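Do You Really Need a Desk Mat?

Last updated: 2025-09-24
4 min read

I have been told three times this year that my desk is missing a mat. Once by a coworker, once by an ad, and once by my brother-in-law, who owns a Gromix and talks about it the way other people talk about their truck.

So in April I gave in and bought one. I went for the Worero, in brown, because the Gromix cost more and looked the same to me. The box promised "focus." I would love to know how they measured that.

What it did do: my mouse moves a little better, and my coffee cup no longer clunks when I set it down. That's the full list after five months. My typing is the same. My wrists are the same. I still lose an hour most mornings to reading about used canoes.

The claim I trust least is the one about protecting the desk. My desk came from a school sale in Muleston and cost me $22. The mat cost more than the thing it protects. If you have a $1000 walnut desk, fine, cover it up, but then why did you buy walnut?

Then there are the creases. The mat came rolled, and every seller says the marks "relax" in a day or two. I put dictionaries on mine for a week. Some of them relaxed. The ones near the edge are still with me.

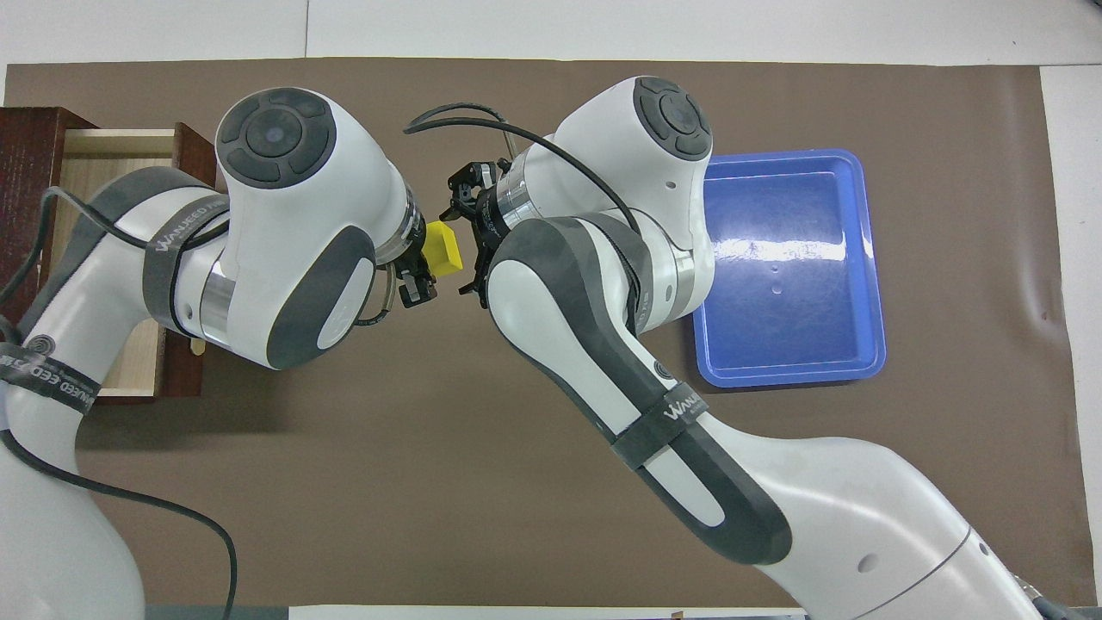
What the reviews leave out

I read a lot of reviews before buying, and one page had 553 of them. Most were written the week the mat arrived. "Looks great!" Sure it does, it's new. I want to hear from the person who has eaten soup over it for two years.

The smell gets skipped too. Mine stank up the room until I hung it over the porch rail for a weekend. And the glossy kind shows every greasy forearm print by lunch.

Would I buy it again? Probably not. I'd take an old place mat for the mouse and a coaster for the cup, and call it even. The Worero stays for now because I already paid for it.

Comments

Eino Hakala: I use a leftover piece of vinyl floor from the Pitkänen place. Free, and no smell. Creases came out with a hair dryer on low.

deskless_in_ohio: Two years of soup here. It wipes off fine but the corners curl.

marnie: You didn't say how thick it is??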